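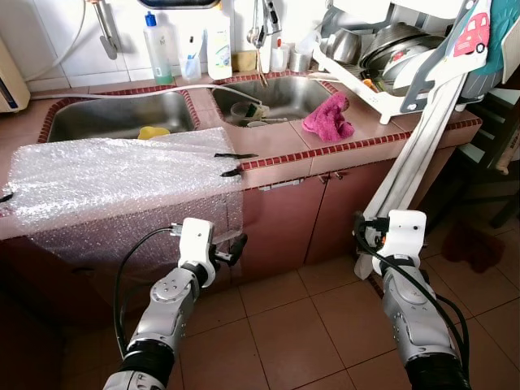

Wagner Guerra
Project lead, bimanual manipulation, Drullton site

Progress report to Zadel, December 5, 2025

Short one, we are mid-collection.

Where we are. 1,081 teleoperated episodes logged since September, all in real kitchens, all with the two-arm setup and head view. Bubble wrap is the current task family: sheet draped over one side of a double sink, arms have to get hold of the lower edge and clear the basin. Clear plastic over steel and tile is about as bad as it gets for depth, so that is why we picked it.

Method change. Dropped the depth channel for grasp selection. Policy now gets RGB plus wrist force and predicts a pinch line along the sheet edge, not a single point. Sekiguchi (the old baseline) still picks a point and tends to go for whatever is under the wrap, e.g. a sponge showing through.

Result. On 60 held-out trials the pinch line version got a clean first grasp in 44. Baseline on the same trials is not finished, numbers in the next report. Most misses are the left gripper closing short of the edge – calibration, we think, but havent ruled out glare.

Problems
– Cable on the outside of the left arm limits wrist rotation at full reach. Rerouting it.
– Clutter. Dishes in the other basin, hose across the back, loaded rack on the right. Planner is too cautious on that side and wastes time.
– Banine labeling tool crashed 2 times, no data lost.

Next. Finish baseline runs, then same task with the sheet moved over to the right basin. Would like to keep the kitchen site thorugh the next period, need a yes from you on that before we book.

Spending is on plan, sheet to follow seperately.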